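2018-01-22

# The long table – our meeting room in pictures

Welcome to the gallery of the second floor. My name is Sem Leemans, and I have worked in this office for a few years. In September we moved the meeting room from the front of the building to the back, and many colleagues in the other office asked me how it looks now. I am not a photographer, so please read the lines as well.

The room is narrow. This was the first complaint from everybody, and I think they are right. When a person sits in the middle and wants to go out, two other persons must stand up. But the room is quiet, and for our work this is more important than the space.

## The choice of the table

Kristof Geerts wanted a round table. Milan Schouten wanted two small ones. In the end we ordered one long table in sections from Massawe, model Stistitz 371, because the elevator does not accept anything longer than a door.

The delivery cost us 162 euros extra for the stairs. We had one discussion about this with the driver, and after that we paid.

## Putting it together

The sections are joined from under with metal plates. Dirk De Haan did the most of this work, lying on his back on a piece of carpet. The manual was only in Finnish and German, so Martti Ikonen read it aloud and Dirk turned the screws. It took them one afternoon and a part of the evening.

If you order the same table, check first that your floor is flat. We had to put felt under two feet.

## The table in use

Glossy white from one end to the other, with the thin seams still a little visible where the sections meet. The spray bottle with the orange trigger stands beside the hand, and the small black display is on the left half.
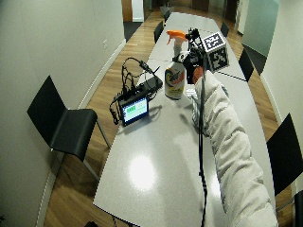

## Care of the surface

Glossy white shows everything: coffee rings, pencil, the marks of sleeves. We wipe it with a soft cloth from Woveo and lukewarm water. Please do not use the rough side of a sponge. Milan tried it on a corner and the corner is now dull.

For labels we take Stikex, which comes off without glue staying behind – but do not leave it longer than a week.

If somebody wants the drawing with the measures of the room, write to me or to Kristof. The next pictures will be of the small kitchen, when the new shelves are on the wall.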